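Primden Sorting Station Pilot
Progress report to the Uvico fund, second reporting period
Submitted Friday, September 4, 2020

1. Purpose of the grant

The grant pays for the design and bench testing of a small sorting station for beverage containers, intended for office kitchens, school cafeterias and similar rooms where a full-size recycling bank will not fit. The station is a tabletop unit with open bins. It has no lid, chute or sensor in its current form. The question the grant asks is whether clear bins, placed in a fixed order on a colored surface, reduce the number of containers that end up in the wrong stream.

Work in this period covered three items: selection of the bins, selection of the surface and backdrop, and the bench trials with aluminum cans. Work on glass and cartons has not started and is scheduled for the next period.

2. Status against plan

Bin selection: complete.
Surface and backdrop: complete, with one open point (see section 4).
Bench trials, aluminum cans: complete.
Bench trials, plastic bottles: 4 sessions held, analysis not finished.
Label set: first draft delivered by Kuipers, under review.
Field site agreement: signed with Jostora for one staff kitchen.

The plan called for the plastic bottle sessions to be finished by the end of this period. They are late. The bin order was changed after the first session and the earlier results could not be merged with the later ones. We repeated that session in full and have dropped the original data from the analysis.

3. Bins

Two types of bin were compared in the previous period, an opaque gray one and a clear plastic one. The clear type was carried forward. In the comparison, people using the gray bins tended to lean over and look inside before dropping a container. With the clear bins most of them looked once from where they stood and then dropped it. The time saved is small, but the pause at the gray bins was the point at which most of the sorting errors were made.

The clear bins have two known weaknesses. The first is residue: liquid left in a can dries on the walls and is visible from across the room. A rinse at the end of each day was enough under test conditions. Whether a site will keep this up is a question for the field phase. The second is scratching. Cans dropped from standing height leave fine marks on the bottom, and after a few weeks of use the base turns cloudy. The walls are less affected. We do not consider this a reason to change the material, but replacement bins should be included in the running cost.

Bins remain open at the top. Lids were requested by Jostora for odor control. A lid trial was run in April with a loose flat cover, and users left the cover on the counter in most cases. We recommend no lid, and emptying the bins daily instead.

4. Surface and backdrop

The bins stand in a row on a green surface. Green was chosen over white and blue after a short visibility test, in which silver cans were easier to pick out against it under overhead lighting. The white surface produced glare off the cans.

A black panel stands behind part of the row. It was added to cut down on visual clutter from the room. The open point is its width. At present it does not sit behind all of the bins, so the bins differ in apparent brightness: the one with the panel behind it looks darker than its neighbors. Some users took this as a sign that the darker bin was for a different kind of waste. A wider panel is on order. If it does not arrive before the field phase, the panel will be left out — an uneven background is worse than none.

5. Bench trials with aluminum cans

The can trials used 802 drops in total. Each drop was a single can placed by one user into one of the bins, with the label cards either shown or removed. Of these, 277 were made with the label cards removed.

Errors were recorded when a can went into a bin other than the one assigned to cans, or when it was left on the table surface. The second type was more frequent than expected. There were 77 such cases, nearly all in the sessions where several users arrived at the station together. In those sessions the can was often put down next to the bin, sometimes in front of it, and not picked up again. We have classed this as a separate outcome, "left at station," and will report it on its own line from now on.

Cans left at the station have a practical effect beyond the count. A can standing in front of a bin hides part of it, and the next user is more likely to add another can beside it than to use the bin. Printed instructions on the can itself did not seem to change this. Several of the test cans carry a recycling message on the side, and these were left on the surface as often as plain ones.

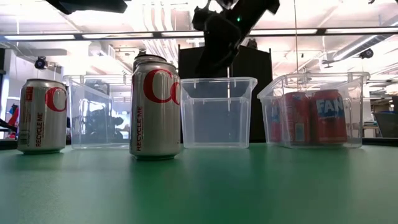
Figure 1. Silver cans marked "RECYCLE ME" standing on the green surface beside the clear bins.

Two changes to the layout follow from this result. The strip of table in front of the bins will be made narrower, so that there is less room to put a can down. The bins will also be moved closer together. Both changes can be made with the present parts and do not affect the budget.

Crushed cans were tested separately in a short run. They caused no difficulty in sorting but took up the bin volume unevenly, and flat cans tended to lodge across the tapered section. Shaking the bin once cleared them. No design change is proposed.

6. Labels

The first draft of the label set from Kuipers uses a picture and one word for each stream. The drawings are clear at reading distance. The word size is too small for anyone standing more than a step away, and the adhesive leaves marks on the clear plastic when removed. We have asked for larger type and for a card that hangs from the rim. The rim shape allows a folded card to hook over without further parts.

7. Budget

Spending is within the approved total. The bins came in below estimate. The repeated bottle session used additional staff hours, which were covered from the reserve line. The wider backdrop panel is a small purchase and has been booked under materials. No transfer between budget lines is requested in this period.

8. Risks

Access to the field site. The Jostora kitchen is open to staff on a reduced schedule, and the number of containers per day may be too low for a useful comparison. A second site may be needed. We will raise this with Uvico before committing any funds to it.

Label delivery. The revised cards are needed before the station is installed. If they are late, the field phase will start with the current labels and the first week will be treated as a trial run.

Bin wear. The cloudiness noted in section 3 may appear sooner in daily use. Spare bins will be kept on site.

9. Work planned for the next period

Finish the analysis of the plastic bottle sessions.
Fit the wider backdrop panel, or remove the panel.
Narrow the front strip and close up the bin spacing, then repeat a short set of can drops to check the "left at station" figure.
Review the second draft of the label set.
Install the station at the Jostora kitchen and begin daily counts.
Begin bench trials with cartons.

The raw counts for the can trials are held at Primden and can be sent on request. The next report will include the field data collected up to the reporting date, with the bench and field results in separate tables.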